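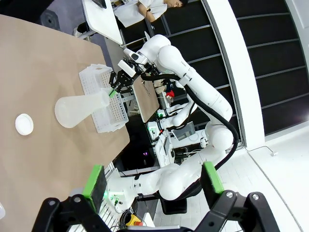 How to Read a Trailer Wiring Diagram

Park on level ground, switch the ignition off and disconnect the negative battery cable. Have a test light and a printed copy of the diagram with you.

1. Find the legend. The Findent sheets put it in the lower left corner, with the wire color codes next to it.

2. Start at the ground. On most four-pin plugs it is the white wire. Follow it to the frame bolt and clean off any rust.

3. Trace one circuit at a time. Go over each line with a marker as you finish it - left turn first, then right turn, then tail lights.

4. Look closely where lines cross. A dot means the wires are joined. No dot means they only pass each other.

5. Reconnect the battery and check each pin with the test light while a helper works the switches.

If two lights come on together, go back to the ground before replacing any bulbs.

Posted by Ottavio Galli, June 2019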